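Home | Guides | Field Methods | Downloads | About

How to Write and Test an Interpretive Talk for a Seal-Watching Trip

Posted in July by Nhyira Nartey

This guide covers the onboard talk given by a crew member on a small-boat trip to a seal haul-out. It assumes one guide, one boat and a fixed route. The worked figures come from the Basley trips, where the run out to the rocks takes 40 minutes and the boat holds at the site for a shorter period. Adjust the timings to your own route before you start writing.

1. Write one behavioral objective

State what a passenger should do, in terms that an observer on deck could record. "Passengers understand disturbance" cannot be recorded. "Passengers stay seated and keep their voices low while the boat is inside the marker buoy" can. Limit the talk to one on-site objective and one for after the trip, such as reporting a tagged seal or keeping a dog leashed on the beach during pupping. 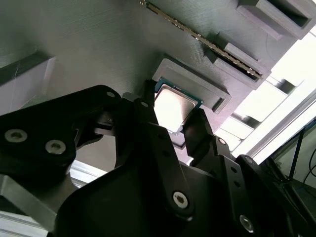
2. Divide the talk by trip stage

Use 4 stages: dock, transit, site and return. Put the safety notice and the on-site objective at the dock, before the engine starts. Use transit for natural history. Speak as little as possible at the site. Leave the after-trip request for the return leg, when passengers have seen the animals and have nothing else to look at.

Write each stage on a separate card. Guides who work from a single sheet tend to run transit material into the site stage.

3. Draft the transit section

Begin with what passengers will see first on approach, which at Basley is usually heads in the water. Explain the alert posture next: head raised, body turned toward the sea. Tell passengers that the skipper will back off if several animals take it up. Keep species names to those likely on the day. Read the draft aloud at speaking pace against a clock and cut it until it fits with 3 minutes to spare.

4. Set up the observation sheet

The sheet needs one row per site visit and columns for time of arrival, distance held, passengers standing, guide reminders given and seal response. Use a fixed code for response (none, alert, moving, flushed). Flurina Bühler's version for the Prumberg trips adds a column for sea state, and this is worth copying if your boat runs in open water. 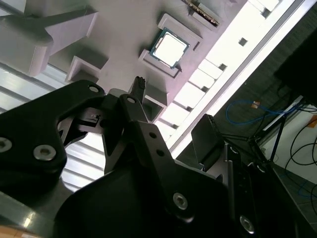

The observer should not be the guide. Seat the observer aft and have the sheet filled in before the boat leaves the site. Entries made on the return leg are less reliable for distance in particular.

5. Compare two versions

Alternate the old and new talks by trip, and keep the same skipper on both where the roster allows. Do not compare a spring set with a summer set, as haul-out numbers and passenger groups both change. Mark the version on every sheet.

6. Revise

Change one stage at a time and rerun the comparison. File superseded cards with their sheets.

Contact the field methods desk | Copyright Pelkonen Guides | Back to top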